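4. The Public Demonstration at Resutport
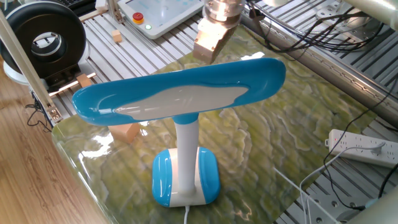
Drodar Working Papers in Applied Automation, Vol. 6, p. 148

Figure 2. The table used for the lamp task, with the gripper over the green panel.

The observations in this section were made at the November open day of the Resutport laboratory, where the Jorkura arm was shown at work to members of the public. Section 3 dealt with the same arm under closed conditions, with only the operating staff present. Our purpose at the open day was to find out what visitors look at, what they ask, and how far their view of a household robot changes once they have stood beside one.

4.1 Setting

The demonstration took place in the main hall of the laboratory, on the slotted aluminum worktable already used for the trials in Section 3. No special stand was built. The laboratory had considered a cleaner display with the cables hidden, and decided against it on the grounds that visitors should see the equipment in its usual working state. The blue and white desk lamp, with its long flat head, was placed on a polished green panel with a marbled pattern (Figure 2). The control pendant, with its red emergency-stop button, was kept on the far side of the table within reach of the operator, and small light-wood blocks were used for the shorter tasks between lamp sessions.

The panel was chosen by the laboratory before the present study began. Its surface is glossy and throws back bright streaks of light, and the operators regard it as one of the harder backgrounds they use. We kept it for the open day so that the results could be set beside the earlier ones.

4.2 Procedure

Visitors were admitted in groups, each accompanied by one guide. The guide gave a short spoken introduction, the operator ran the lamp task, and questions were then taken at the table. In the lamp task the arm was asked to approach the lamp from above, touch the head and move it to a new position without shifting the base. Where an attempt failed, the operator said so aloud and began again. Guides had been told not to pass over failures, and not to explain them unless asked.

A total of 148 visitors agreed to take part. Each was given a card with two open questions, one to be answered before the demonstration and one after it. The wording was taken from the earlier Ormsby survey with small changes – "appliance" became "lamp" throughout. Children took part only with an accompanying adult, and their answers were recorded on the adult's card.

4.3 Observations

The most common question at the table concerned speed. Many visitors had expected the arm to move faster, and several asked whether it had been slowed down for reasons of safety. It had been, and the guides confirmed this. The next most common question was who would be responsible if the lamp were broken. The guides had no prepared answer, and their replies differed from group to group, which we count as a weakness of the procedure.

Answers given before the demonstration were mostly general and spoke of robots in factories or in films. Those given afterwards referred more often to particular things: the cables, the shape of the lamp head, the shine on the panel, the waiting between movements. A smaller number of visitors wrote that they would not want such a machine at home, and gave its size as the reason.

Failed attempts held attention better than we had expected. Guides reported that groups who had seen a failure tended to stay longer at the table and to ask about the gripper – its material, its grip, and whether it could feel the lamp. We did not time the visits, and the point rests on the guides' notes alone.

4.4 Limits

Those who attend an open day have chosen to come, and their answers cannot be taken to stand for the wider public. The cards were also filled in on the spot, often while standing, and many are brief. A second round is planned with cards sent by post, using the same two questions and the same lamp.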